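FOR IMMEDIATE RELEASE
Oct 30, 2025

Otumham Card Makers Finish 3,000 Handmade Holiday Cards and Open the Doors for a Winter of Stamping

OTUMHAM - The Gresen Card Makers have reached their goal of 3,000 handmade holiday cards for neighbors who don't get much mail, and the last one (a very glittery snowman with a plaid scarf) went into its envelope this week. It is the biggest card drive the group has ever put together, and we are thrilled to share the news!

The cards were made for the Dobre Card Drive, which sends them to nursing homes, home-bound readers on the library's delivery list, and families staying near a sick child. Sorting is under way now, and boxes will start leaving the Gresen craft room in time for every card to be opened before the holidays.

Work on the drive began in September, when members pulled out their leftover pattern paper and started cutting. Scraps were welcome from the first day. Strips too narrow for a background became tree branches, and the odd corners were punched into ornaments, mittens and more stars than the glue supply could keep up with. A whole run of cards was made from one stack of old sheet music with coffee-colored edges, and those were snapped up by the envelope team as favorites right away.

"I opened one box expecting a nice pile of trees and had to sit down and look at every single card," said the editor of Demo, the group's newsletter. "The coloring is gorgeous, the ribbons are tied so neatly, and you can tell people had fun. Some of our newest makers had never held an ink pad before, and their cards are every bit as sweet as the rest."

Forty-seven people made cards this year, from grade school students to great-grandparents. Some came to the craft room and some worked at their own kitchen tables and dropped off a shoebox when it was full. Each card is signed inside with a first name and a short greeting, and plenty of space is left for whoever is delivering it to add a line. Loose glitter was kept off the cards going to nursing homes, where flat, easy-to-open designs with big lettering are the ones asked for most.

The group is also starting a winter series of open stamping sessions in the same room. There will be six of them, and each one is built around a single card that a beginner can finish and take home. The list so far has a shaker card with a snow globe window, a gate-fold card with a belly band, a watercolor wreath on heavy white stock, a thank-you card using only scraps, a pop-up cake for birthdays, and a valentine with layered hearts. Seats are limited to 30 at each session so that everyone can reach the die-cutting machines without a long wait.

Paper, ink and adhesive are set out for all to share. Anyone who has a favorite pair of small scissors should bring them along, and so should anyone with alcohol markers they like to use, as the shared set is running low on greens. Children are welcome with a grown-up. Sessions are free to attend, and a jar by the door takes spare change toward stamps and postage.

"We would love to see people who think they can't draw," the editor said. "Neither can half of us! You ink the stamp, you press it down, and there's a little fox in a hat looking back at you. It makes my day every time."

Dates for all the sessions, along with the paper sizes for each card, are printed in the new issue of Demo. It can be picked up at the craft room or the library's front desk.

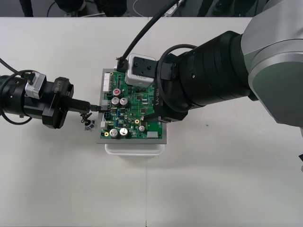
Readers will also find the full step-by-step for the sheet music tree card in the new issue, with measurements for both a standard card base and the smaller note size. The back page has the results of the envelope liner challenge, and the letters column is full of happy mail from people who got a Dobre card last year. One reader kept hers on the refrigerator until summer.

Card makers who would like to send in a design for the spring issue may do so now. The theme is rain, and umbrellas, puddles, ducks and rubber boots are all very welcome. Please write your first name and the stamp or die you used on the back in pencil.

To save a seat at a winter session, or to ask about making cards for next year's drive, stop by the Gresen craft room in Otumham or leave a note in the Demo mailbox by the door.

About the Gresen Card Makers
The Gresen Card Makers are a community papercraft group in Otumham. Members meet to stamp, color, swap supplies and make cards for the Dobre Card Drive. New members can join at any time of year.

Media contact: The Editor, Demo, Gresen Card Makers, Otumham

###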